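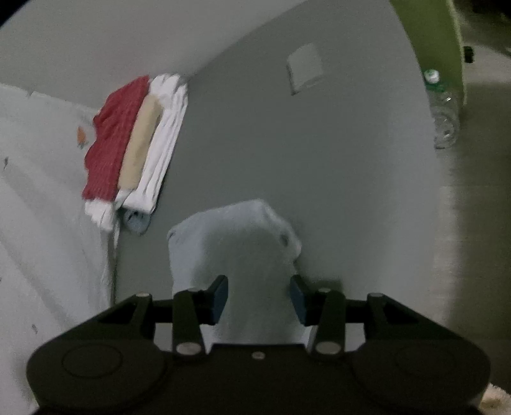 A folded pale blue-white cloth on a smooth gray floor

Household linen

Household linen is the general name for cloth goods kept in a home for washing, drying, sleeping and eating. The group takes in towels, sheets, pillowcases, tablecloths, napkins and dishcloths. Linen made from flax gave the group its name, but most pieces sold today are cotton or a blend of cotton and polyester.

Materials

Cotton takes up water well and stands up to hot washing. Flax linen is stronger when wet than when dry and softens with use. Polyester dries quickly and creases less, but holds less water, so it is more common in sheets than in towels. Terry cloth has loops on one or both sides, which give it more surface to soak up water.

The weight of toweling is given in grams per square meter. Heavy bath towels reach 800 grams and take much longer to dry than thin ones. A label reading "100 percent cotton" gives the fiber only and says nothing about the weave or the weight.

Trade

Before power looms, much household cloth was woven close to where it was used. In the mill town of Stakbridge, toweling was the main product for two generations, and the Hajdu mill employed 3000 people at its peak. The mill sold plain goods under its own name and striped goods under the name Anex. Weaving there ended when the firm moved its looms to Bedatico, and the dye house is now a storage building.

Care and storage

New towels are usually washed before first use to remove finishing agents left from the factory. Fabric softener coats the fibers and makes them less absorbent. White cotton can be washed hot, while dyed pieces keep their color longer in cool water.

Folded linen is kept on open shelves or in a closet. Damp cloth put away too soon may develop mildew. Tablecloths are sometimes rolled on a tube to avoid a hard crease down the middle.

See also: Bedding, Terry cloth, Flax, Laundry

Search articles Go
14 shares 2 comments
Contact us | Copyright | Back to top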